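March
By Ha-neul Yang

Rolteo Cordless Drill Stand and Wall Rail: Review

The Rolteo rail is a steel channel with sliding hooks, sold for hanging cordless tools by the foot or by the handle. The kit contains one rail, 3 hooks, a bag of screws and a paper drilling template. I bought mine from Grevimero and mounted it in a utility room with painted drywall over wood studs.

Installation took longer than the leaflet suggests. The holes in the rail are spaced 400 mm apart, and studs in most American houses are 16 inches on center, a difference of a little over 6 mm. The slots absorb this over one bay. Over two bays they do not, and I had to enlarge the last slot with a round file. The supplied screws are soft. I stripped 2 of them at low torque and replaced the whole set with Pfister structural screws, which went in without pilot trouble.

Once fixed, the rail is stiff. I hung a loaded tool bag from the center hook over a weekend and measured no sag on Monday with a straightedge. The hooks lock with a quarter turn. They can be moved with one hand when empty but need two when carrying weight. The powder coating chipped at both cut ends, and bare steel in a damp room will rust, so touch it up before mounting.

Hook width is the weak point. The throat suits slim handles and will not accept a padded grip or anything with a side handle fitted. Rolteo lists a wide hook separately. The older Privance rail included one and weighed less, though its plastic end caps cracked on mine.

At 263 g per hook, the hardware feels overbuilt for light tools and correct for heavy ones. Buyers with a single drill can skip the rail altogether. Any model that balances upright on its battery pack, as the orange and black one does on the white table, takes very little bench space and needs no hook. For larger collections I would buy the rail again and discard the screws.

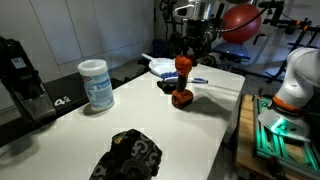
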